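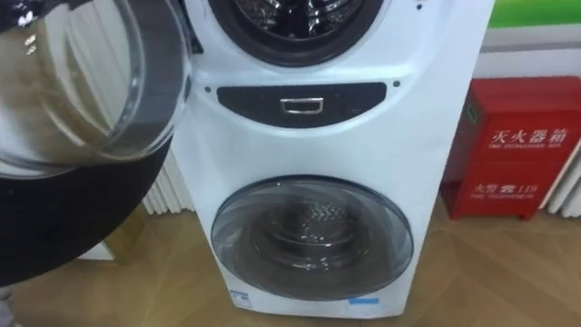
Chapter 14
Washing at home: what the machine does and what the seller says it does

Few things in the home are sold with as many promises as the washing machine. It will save water, save time, care for wool, remove smells and think for itself. Some of this is true. A good deal of it is hard to check, and a student of household management should get into the habit of asking how a claim could be checked before repeating it.

Take the machine with two drums in one cabinet, one above the other. The idea is simple enough. Whites go in one drum and colours in the other, or baby clothes are kept apart from work clothes, and both loads can be washed during the same evening. Sellers like to say that this halves the time spent on laundry. Does it? The time spent sorting, folding, ironing and putting away stays exactly as it was. What may be shortened is the waiting, and most people do something else while they wait.

There is also the question of size. Two drums have to share the height of one cabinet, and a drum that is handy for shirts may be useless for a double duvet. The figure in the leaflet is usually the two loads added together, and a buyer who reads it quickly may picture one very large drum. Always ask for the capacity of each.

In this chapter we follow two households through the same decision. The Sokau household has four people, a narrow utility room and a habit of washing everything on one programme. The Fedivia household has two people who own far more towels than they need. Both are offered the same two-drum model by a shop called Tagle, and both are told it is the sensible choice. It can hardly be equally sensible for both, and the exercises ask you to say why.

By the end of the chapter you should be able to:

sort a mixed basket of washing by fibre, colour and degree of soiling
read a care label and say which parts of it matter for a given load
work out the cost of a wash from the price of water, power and detergent
compare two machines using the same facts for each
measure a space for a machine, with room for the doors to swing open

The last of these is often skipped. A front-loading door needs floor space in front of it, and a person needs somewhere to stand with a full basket. With stacked drums there are two doors to think of, at different heights. A short user may find the upper one awkward, and anyone with a bad back will have views on the lower one. Showrooms have wide floors and tell you little about this.

A word on figures. The Drodine household survey, used throughout the chapter, gathered washing diaries from 233 homes. Its authors report that more than 18 of the diaries were filled in so patchily that they had to be left out. That is to their credit, but it should make us wonder about the ones that were kept in. People remember the washes they meant to do. They forget the single pair of jeans put through on a long hot cycle – and those are the washes that cost money.

Before you start

Keep a diary of the washing done in your own home for 14 days. Note the programme chosen, how full the drum was and whether everything in it needed washing. Fill it in as each load goes on, and bring it with you to section 2.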